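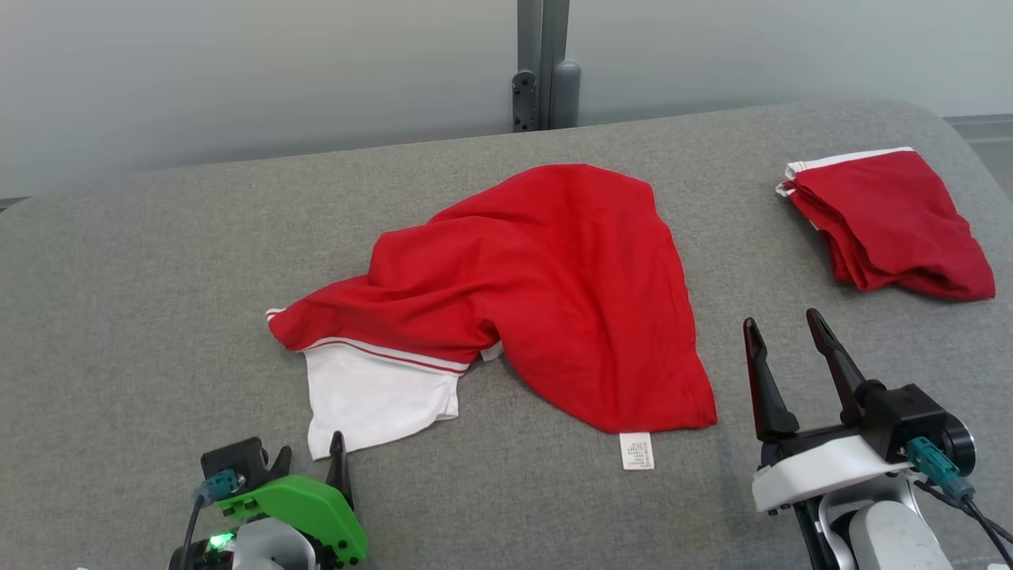

Notes on a Change of Lunch Hour

Readers of this page will recall that in the spring I undertook to stop eating lunch at my desk. I wish to report on how that undertaking has been carried out, and to record one or two matters that have arisen from it.

The previous arrangement was as follows. At noon I would open a container of whatever had been left from supper, place it beside the keyboard, and continue working through it. The keyboard suffered. So, according to Songül Işık, who shares the office with me at Ondero, did my temper between two and four o'clock. She raised the matter courteously and on more than one occasion.

The new arrangement commenced in April. I leave the building at a quarter past twelve and walk down to the river path by way of the post office, whatever the weather, and I do not take my telephone. There is a bench near the footbridge which catches the sun when there is any. The walk there takes less time than I had expected, and the full outing, with lunch included, can be completed in 31 minutes if I do not stop to speak with anyone. I usually do stop.

Some difficulties should be acknowledged. Soup is not a practical food for a bench. I tried it on two occasions in a flask borrowed from my sister-in-law, Saadet Kozan, and returned the flask with thanks. Sandwiches are satisfactory, although the gulls have formed a favourable opinion of them as well. Cold rice with pickled cabbage has been the best choice to date. Rain was a greater concern at the outset than it has proved to be in practice, as the footbridge is wide enough to stand under.

There was also the question of meetings. My calendar had long shown the noon hour as available, and colleagues had become accustomed to making use of it. I wrote to the team explaining that I would be absent between 12:15 and one o'clock and would be pleased to meet at any other time. Muammer Ekinci replied within the minute to ask whether he might come along. He has joined me most Tuesdays. We have agreed not to discuss the Nollon account before reaching the bench, and this agreement has been honoured on the outward leg. The return leg is another matter.

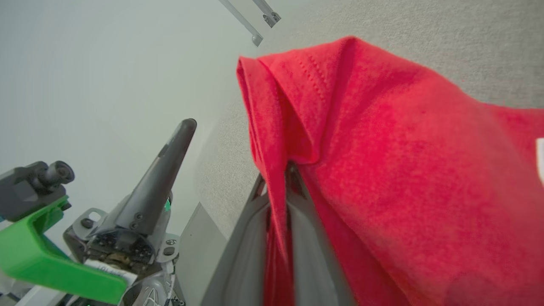
Red cotton, with a double row of stitching.

I have been asked whether I am more productive. I am not in a position to say. I did keep a record for the first few weeks, with the intention of comparing the afternoons, but the entries became irregular and I could not later determine what I had meant by "fair." I can state that I have read a good deal. A paperback fits in my coat pocket, and on a mild day I can get through a chapter before starting back. I am presently at page 183 of a long novel about a family of boatbuilders, lent to me by Nokuthula Mnguni, who would like it returned.

An effect I had not anticipated concerns the neighbourhood itself. I have worked on the same street for a number of years and had never been inside the bakery beside the post office, which is called Skotis. The woman behind the counter now knows that I take the seeded roll. I have learned where the crossing guard goes for her holidays. A labourer repairing the retaining wall explained to me at some length why it had been built badly in the first place, and I have since examined other retaining walls with a critical eye.

My colour has improved, or so my mother has informed me by telephone. I have also noticed that I arrive home with some appetite for conversation, where formerly I had none until after supper.

For the winter, certain adjustments will be required. The path is not ploughed beyond the footbridge, and I have no wish to repeat the fall I had there two years ago. The public library has a reading room on the ground floor where food is permitted at the long table by the window, and I intend to make use of it from the first heavy snow. Muammer favours the indoor market. We will try both and settle the question in due course.

Correspondence on the subject of thermal mugs is welcome, particularly from anyone who has found one that can be opened while wearing mittens.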